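From: the Enton toy library list
Date: 15 September 2019
Subject: Re: [toylib] Baskets again

On the last digest, the Cleltetbridge branch wrote:

> We moved everything over to open plastic baskets in July and would
> urge the other branches to do the same. Tidying is quicker, the
> children can see what is in them, and a full set of 40 cost less
> than one of the old cupboards. Lids are a waste of money.

I have read this three times now and I'm still not convinced. Quicker for whom? Tipping things into a basket is always quick. The slow part comes later, when a family has borrowed a stacking toy and wants all of it.

We have 86 sets on the shelf at Enton, and the ones that come back short are nearly always the ones kept in something open. I'd like to see a branch go a whole season on baskets and then do a proper check before anyone orders more.

My other grumble is that a basket never stays the only container. You start with one, it ends up sitting in a tray, then you want a box for the bits that don't suit the basket, and a bin as well. The small toys still end up on the table. 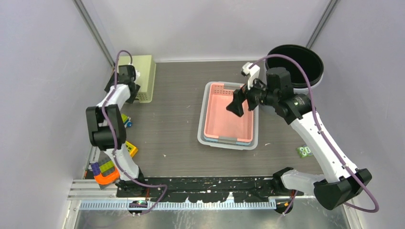

Villanueva wrote back off-list to say the tray is the whole point, and that a basket on its own slides about, while a basket in a tray can be lifted out, emptied and put back without anyone hunting for its place. Fair enough, I can see that for blocks. I can't see it for anything with small parts, and Villanueva did admit to keeping those in tins.

Then there is the matter of holes. The Flornard catalogue makes a great deal of them (airy, easy to rinse, and so on) and charges extra for it -- I make it almost 700 for the lot if we did every shelf. Holes let crumbs out, I grant you. A big opening in the side is handy for fingers and just as handy for anything long and thin that wants to poke through. Flat pieces are worse. They stand on edge against the side or lie slantwise along the bottom, and a tired parent at closing time doesn't look twice. 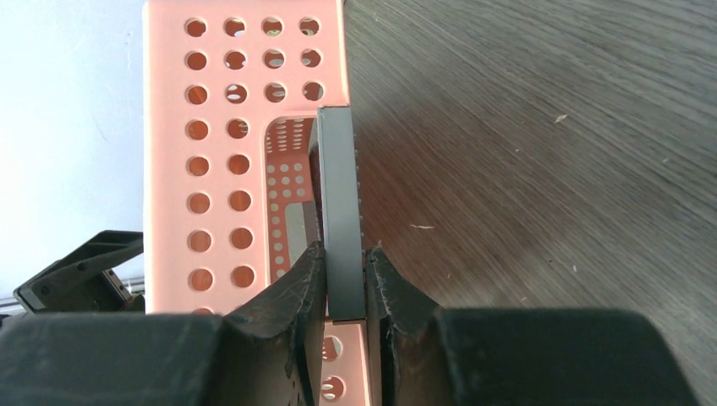 Do the labels stay on baskets with holes in them? Tie-on card ones do, if you thread the string through two holes and knot it inside; sticky ones peel at the corners within a few weeks.

So my vote, for what it's worth, is to leave the 500 we set aside where it is until Cleltetbridge can tell us what has gone missing since they changed over. If the answer is nothing I will eat my words and help carry the cupboards out.

Could whoever has the long key for the Enton store please drop it back through the door.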